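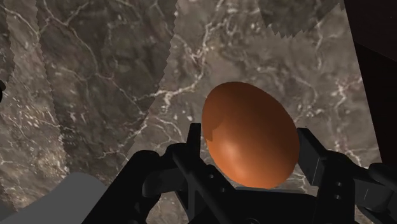 Page last changed: March, by Renu Mittal

Egg Gripper Build: Frequently Asked Questions

These are the questions that come up most on the Thursday bench night at the Cultwood shared workshop, and a few that came in by email. If yours is missing, leave it on the sheet by the laser cutter and one of us will get to it.

What is the project?

A two-finger gripper on a small arm, built from parts you can cut and print in the shop, that can pick up an egg and set it down whole. Imtiaz Debnath started it at home and moved it to Cultwood when he ran out of table. We do the control work in simulation first and then move it to the hardware.

Why an egg?

It is cheap, it is the wrong shape for flat fingers, and you know right away when the force was too high. It also has a narrow end and a wide end, so a grip that is fine at one height slips at another.

What does the simulator show?

The gripper model, the egg, a work surface and a marble background. The shell is a plain copper-brown with no speckles. The gripper is matte black with hard edges. We kept the geometry simple so it runs on an ordinary laptop.

There is a dark patch with stepped edges on the upper left of the egg. Is that a crack?

No, it is a shading artifact. The simulated egg cannot crack. We log contact force and compare it against a limit we set ourselves.

The background has zigzag seams in it. Is something wrong with my install?

No. The marble is a tiled texture and the tile borders come out as sawtooth lines. It has no effect on the contact model. You can swap in a flat color in the scene settings if it bothers you. Do swap it if you are working on the camera side, as the white veins confuse the edge finder.

Where should the fingers meet the egg?

On the sides, with the egg sitting low, close to the palm, and the narrow end up. The upper half should be clear of the fingers. A little tilt is fine. If you grip above the widest part, the egg gets pushed down and out.

How many test grips have you run?

3,217 in simulation as of this update. Of the last batch of 399, 93 went over the force limit, nearly all of them with the egg lying on its side. Rekha Tiwari is working on the approach angle for those. Please don't quote these numbers for the hardware. They are simulator numbers only.

Do I need the simulator to build the gripper?

No. The cut files and the print files stand on their own. You will want it if you plan to change the finger length or the linkage, because the closing speed at the tip changes with both.

What are the real fingers made of?

Printed links with steel pins. The first set was 3 mm ply from Bristwood, and the pivot holes wore oval within a month. If you still have ply links, use them for checking fit and then print new ones. Print them flat, with the holes facing up, and ream the holes by hand. Do not drill them.

Which motor driver do you use?

The Emier board, the small one. Any driver with current sensing will work, but the config file in the shared folder is written for that one. Parveen Sarkar has notes on other boards and will send them if you ask.

Do I need pads on the fingers?

On the hardware, yes. Cut them from soft silicone sheet and glue them to the inner faces only. Let the glue sit overnight. The simulator handles friction with a single number, which is set in the finger file. If you change pad material, change that number too.

My gripper closes crooked. What do I check?

Check the pins on both sides first, then the horn screw on the servo. If one finger leads the other, take the links off and compare their lengths against the drawing. Two people have had a left link on the right side. The parts look alike but the holes are offset.

Can I use real eggs in the shop?

Yes, on the tray, at the end bench, not near the router. Wipe down the bench with soap and water after. Hard-boiled eggs are fine for early tests but they are heavier at the wide end than people expect, and they roll differently. Keep test eggs out of the kitchen fridge.

Can I take the gripper home?

Sign it out with Sumaiya Sikder. The limit is 2 weeks. Bring back the power supply with it.

Where do the files live?

In the shared folder under "debnath-gripper". The folder marked "old" has the ply version.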